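Miltcombe Tableware Hire – Frequently Asked Questions

How do I place an order?
Fill in the request form or call the office between 9 a.m. and 4 p.m. Tell us the event address, the number of guests and the time the room opens. You will get a written quote by the end of the next working day. The quote holds for 14 days, after which the stock goes back on the open list.

Is there a minimum order?
The minimum is 108 pieces for delivery. There is no minimum if you collect from the Drurnen Road store. A piece is any single item, so a cup and saucer count as two.

How many place settings do you carry?
We can supply up to 1000 full settings in plain white. Colored and glazed lines are held in smaller numbers and go early in June and September. Ask before you print a menu around a particular plate.

Can I see the plates before I book?
Yes. Viewings are by appointment with Éabha Mac Carthaigh at the store. You can put plates out on a white table and bring your own napkins or glasses to try next to them. Allow half an hour. 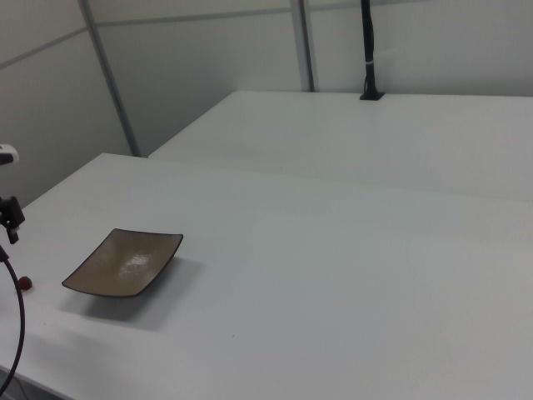
Samples can also be sent by mail. We charge a deposit on each sample and refund it when the item comes back whole. Return postage is yours to pay.

Do I need to wash everything before it goes back?
No. Scrape off the food, empty the glasses and put each item back in the crate it came in. Washing is included in the hire price. Please don't stack plates with cutlery between them – most of our rim chips start that way.

What happens if something breaks?
Keep the pieces if you can and put them in the bag marked for breakages. We count every crate on return and bill missing or broken items at the replacement price on your quote. Chips smaller than a grain of rice are treated as wear and are not billed.

Can glazed plates go in an oven or microwave?
Warming cabinets are fine. Ovens and microwaves are not, for any of our lines. Glazed plates should go into the cabinet at room temperature and come out with a dry cloth.
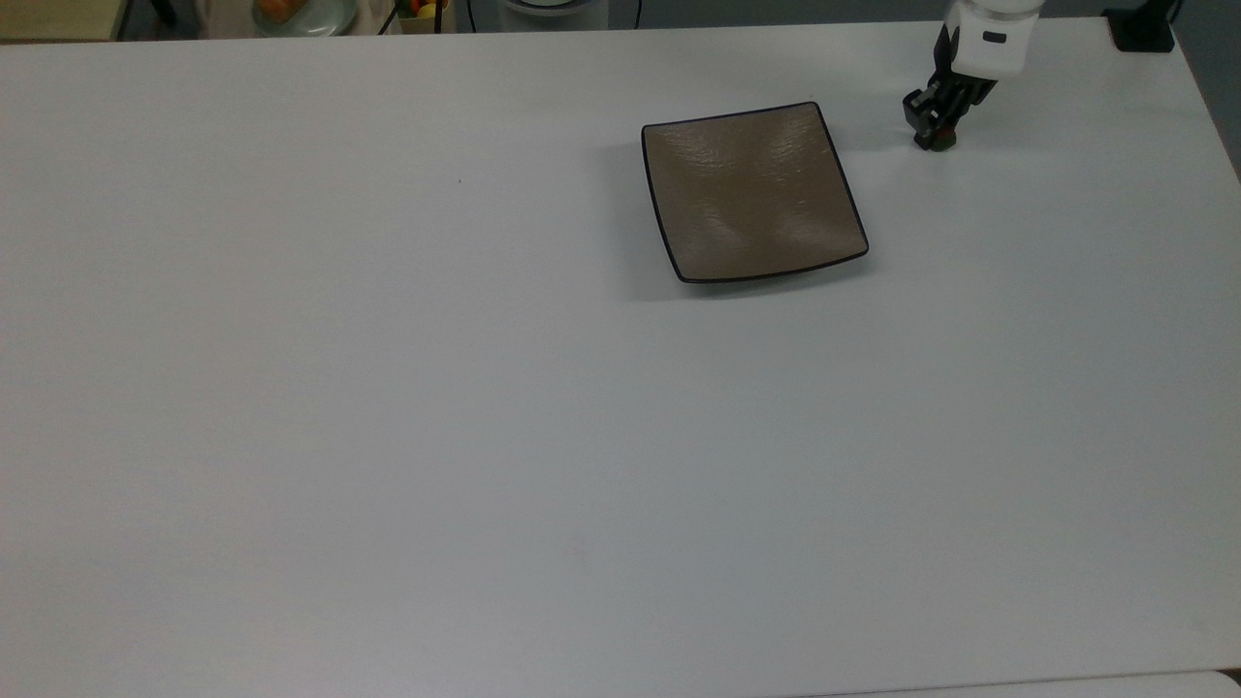 Square plate, taupe or light brown with a dark rim.

Do you mix square and round plates in one order?
Yes, at no extra charge. Square plates take up more room on the table than most people expect. On a 60-inch round table we suggest eight settings with square plates and ten with round.

When do you deliver and collect?
Delivery is the day before the event, and collection is the morning after, before noon. Late evening collection can be arranged with Rónán McGrath for a fee. Crates must be on the ground floor unless there is a working elevator.

Can I change my numbers?
You can add pieces at any time if they are in stock. You can reduce the order by up to a tenth until seven days before delivery. After that the full amount is due.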